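To: Clamville Household Textiles list
From: Lensa Gashaw
Date: 10th January
Subject: Re: [Textiles] Folding garments with gathered waistbands

Dear colleagues,

I am replying on behalf of the laundry and linen section to the message from Mr. Softić, which is quoted below in full for those who joined the list after October. The question concerns trousers and shorts with wide elastic waistbands, and whether our current folding guide should treat them separately from garments with a flat band.

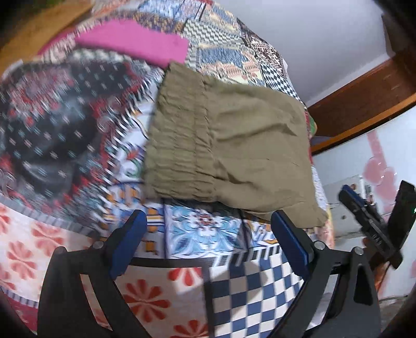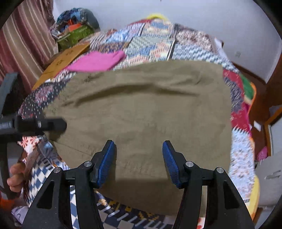

Olive-khaki garment on a patchwork bedspread.

The section's view is that they should be treated separately. The present guide asks the reader to lay the garment flat, match the legs, and fold from the hem toward the waist. With a flat waistband this gives an even edge. With a gathered one, the fabric directly below the elastic is fuller than the band itself, and pressing it flat by hand pushes the extra cloth into a diagonal crease across the body. Readers then try to correct the crease by pulling on the band, and the fold has to be started again.

We propose the following wording for section four of the guide:

"Lay the garment on a bed or table with the waistband to one side. Smooth the body outward from the waistband with the flat of the hand. Do not stretch the elastic. Bring one leg over the other, tuck in the point at the crotch seam, and fold the legs toward the waistband in thirds. The waistband should lie on the outside of the finished bundle."

The Midaston branch tried this wording with 27 households and reported that most preferred it to the existing text. Some asked for a note on surfaces. A quilt or padded bedspread gives a little under the hand, and a heavily printed one can make it difficult to see where a hem ends – a plain towel laid underneath is sufficient. We would add this as a footnote.

With regard to Mr. Softić's second point, the section does not recommend rolling for drawer storage. Rolling remains acceptable for travel and is covered on page 36.

Comments on the proposed wording may be sent to the list or to me directly. The Prurnitz branch has asked for additional time, and its comments will be included if received before the guide goes to the printer.

Respectfully,

Lensa Gashaw
Laundry and Linen Section
Clamville

On behalf of the Yeh branch, Vasilis Softić wrote:

> Dear members,
>
> Several of our readers have written about the folding guide. Their
> difficulty is with shorts and trousers that have a wide elastic waist.
> When the instructions are followed as printed, the finished bundle is
> thick at one end and does not stack.
>
> May I ask whether the section intends to revise the text? I would also
> be grateful to know whether rolling is now considered acceptable for
> drawers, as two of our leaflets disagree.
>
> With thanks,
> Vasilis Softić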